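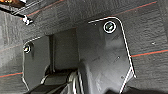 Rivgate Growers Association
Minutes of the general meeting, 2019-02-16
Held at the Histholm hall, back room

Chair: Lindalva Rezende
Minutes: Mahlet Kahsay

Apologies were received from the two Lacroix brothers, who were still lifting onions.

1. Minutes of the previous meeting
Accepted with one correction. Under item 4 it was written that the garlic seed was "free of white rot". It should say that no white rot was found in the bulbs which were cut. The meeting agreed that this is a different thing.

2. Sweet potato slips for next season
Lindalva reported on the slips. Last season we bought all slips from Brorelar and they arrived eight days late, with many of them yellow at the base. Growers who planted them the same afternoon lost few. Growers who kept them in the box over the weekend lost more, and one member had to replant a full bed.

It was discussed if we should raise our own slips. For this we would need clean roots, a heated bed and a person who looks at it every day. Lindalva has kept 300 roots from the middle rows of her block, where there was no sign of scurf. She offers them at the price of the crates only. The roots are now curing in her shed and will be moved to the cool room when the skins are set. She asked members not to wash them, also not the muddy ones.

There was some disagreement about the bed. Several members prefer bottom heat with cable under sand. Others have good results with only plastic over the bed, but this makes slips later and we would miss the first planting. It was decided to make one cable bed this year and to compare with whatever members do at home.

Decision: Lindalva will supply the roots. Brorelar will still be asked for a quote on 410 slips, as a reserve, with a delivery date in writing.

3. Cool room at Histholm
The temperature in the cool room was discussed for a long time. Potatoes and sweet potatoes can not be kept together, and this happened again in the spring. The sweet potatoes at the back became hard in the centre and did not cook soft. The seed potatoes in the same room were fine.

Proposal: use the small room for sweet potatoes only and keep it warmer. The door seal of the small room is worn at the bottom and the fan is noisy, but it works. A member asked if pumpkins can go in with the sweet potatoes. The answer was yes, on the top shelves, if the stalks are on and no skin is broken.

Carried, with one vote against.

Action: Mahlet will write new labels for both doors and put a notebook inside each, where members write the date, the crate and their name. Pencil only, the pen ink runs in there.

4. Crop rotation on the shared block
The shared block had sweet potatoes in the lower half for 2 seasons. Nematode damage was seen on the roots from the corner near the dam. The meeting agreed that the lower half will rest from sweet potatoes and will be sown with oats, to be turned in before flowering. The upper half stays as it is.

Mr Lacroix senior, by letter, asked for French marigold in place of oats. It was answered that the seed costs more and that we have the oats already. He may sow marigold on his own strip, and the meeting would be interested in his result.

5. Tools and crates
The hand fork with the green handle is missing since the digging day. Please look in your vehicles. There are 6 broken crates beside the tank; members who can repair them may take them home and bring them back before harvest.

The flame weeder should not be returned with an empty bottle.

6. Other matters
A new member asked when to cut the vines before digging. Opinions were from three days to a week. Lindalva cuts hers five days before and finds that the skins tear less. In wet soil she waits longer.

The field walk was proposed for May, before the last digging. The day will be fixed when we see the weather. Members who can show their rows should tell Mahlet.

The meeting closed at 4.20 pm. Tea was served.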